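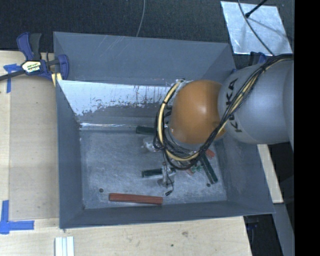

How to run a small-sided knockout cup for amateur football teams

A one-day knockout is easier to organise than a league season, but it goes wrong quickly if the draw, the pitches and the timings have not been settled beforehand. The steps below are for a cup with 16 teams playing seven-a-side on grass. They can be adapted for eight or 32 teams, and there are notes on that further down.

What you need

Four marked pitches for the first round, two for the later rounds
Eight goals with nets and anchors
One referee per pitch, plus one spare
A whistle, a watch and two match balls for each pitch
Two sets of bibs in different colours
A results board and a marker that works in the rain
A first aider on site from the first kick-off to the last

Step 1. Fix the entry deadline and the squad size

Close entries three weeks before the cup. We allow a squad of 12, with seven on the pitch and rolling substitutions. Ask each team for a contact name, a mobile number, shirt colours and a full squad list. A player may appear on one list only. Check this before the draw, as it is much harder to deal with on the touchline.

Take the entry fee when the team enters. Teams that have paid nearly always turn up.

Step 2. Make the draw

Decide whether to seed. If most of your teams play in the same league, seed the top four and place them in separate quarters so that they cannot meet before the semi-finals. Everyone else goes in the hat. In our last cup the seeds were Figueroa, Lotier, Grelov and Ever, in that order, which put Figueroa and Lotier in opposite halves and kept them apart until the final.

Number the ties 1 to 8 and write out the whole bracket, including who the winner of each tie will play. Send it to every contact on the same evening. Do not redraw if someone complains. If a team withdraws after the draw, its opponent gets a bye.

Step 3. Work out the timings

Sixteen teams means 15 matches: eight in the first round, four quarter-finals, two semi-finals and the final. With halves of 12 minutes and a two-minute break, a match takes 26 minutes. Allow 35 minutes per slot so that there is time to clear the pitch and deal with a late goal, an injury or penalties.

A timetable that works on four pitches:

10:00 First round, ties 1 to 4
10:35 First round, ties 5 to 8
11:30 Quarter-finals, all four pitches
12:30 Lunch
13:30 Semi-finals, two pitches side by side
14:45 Final

The gap before the final is deliberate. Both sides will have played three matches by then, and in August the heat takes a lot out of people.

If you have only two pitches, the first round alone needs four slots. Start at 9:00 and shorten the halves to ten minutes.

Step 4. Write the rules on one page

Ours cover the following:

No offside
Kick-ins instead of throw-ins, with no direct scoring from them
Goalkeepers may not pick up a back-pass
A yellow card is two minutes off the pitch
A red card ends the player's day and the team may bring on a substitute after five minutes
Level at full time means straight to penalties, three each, then sudden death

Semi-finals and the final have the same rules, except that the final has halves of 15 minutes and five penalties each. Print a copy for every captain and every referee.

Step 5. Brief the referees

Meet them half an hour before the first match. Go through the card rules and the penalty procedure, because these differ most from what they are used to. Rocío Chávez, who has refereed our final twice, asks for all matches in a slot to start on one central horn. We now do this. It keeps the pitches level and stops arguments over who had longer to rest.

Each referee signs a result card and hands it in at the desk. The desk does not accept results from players.

Step 6. On the day

Put the desk where teams walk in. Each captain checks in by 9:30, confirms the squad list and collects the rules. A team not ready five minutes after its kick-off time forfeits the tie.

Have one person in charge of the board and nothing else. Araceli Trujillo did it for us and called out the next ties ten minutes before each slot, so we lost very little time finding teams.

Check the goals again after lunch. Anchors work loose when people lean on the posts.

Changing the numbers

For eight teams, a straight knockout is over too soon. Play two groups of four, then semi-finals between the top two in each.

For 32 teams you need 31 matches. On four pitches that means four slots for the first round alone, so either find more pitches or play the first round on a separate evening.

If you have an awkward number such as 13, keep the 16-team bracket and give byes to the top three seeds.

Afterwards

Send the full results to all contacts, with the names of the finalists' scorers if you have them. Collect the bibs before the trophy is presented. Note down anything that ran late and by how long, and keep it with the timetable for the next cup.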